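Minov Spike Recordings – Read Me First

Hello, and thanks for downloading the Minov recordings! This is a small collection made for people who want to try out spiking neural networks on sound and touch signals without having to build their own sensor board first. Zhenhua Su started it as a teaching aid, and Chunhua Qin later cleaned up the timing and wrote most of the loading code (so please be kind about the variable names, they grew over time).

What you get
There are 1202 recordings in all, split into 474 of touch and the rest of sound. Each one is a plain list of events: a time in microseconds, a channel number and a sign, up or down. Sound files use 84 channels and touch files use 39. Channel numbers start at zero – we know, the old Erley files started at one, and the converter in the tools folder takes care of that.
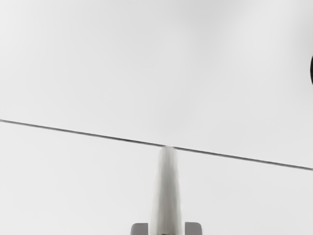
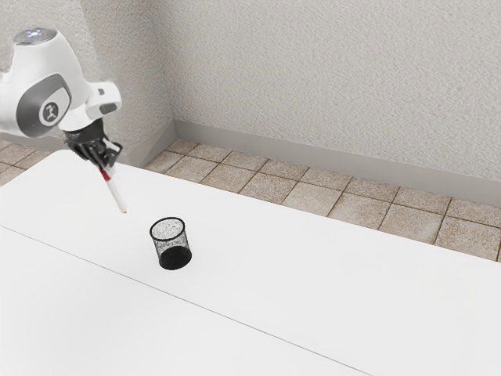
Two simulated views, each with a gripper.

Getting started
Unpack the archive, open the folder called tang and run the loader on any single file before you try the whole set. It prints the length and the number of events, and if either one comes back as zero your download was most likely cut short.

Known problems
A few sound files have a burst of extra events in the first moments, left over from the Zisness board powering up. We kept them in, as some of you may want to practice filtering. Time stamps in the touch files can repeat, so please don't use them as keys.

If you find something odd, write to Chunhua and include the file name. Corrections go out with the June update.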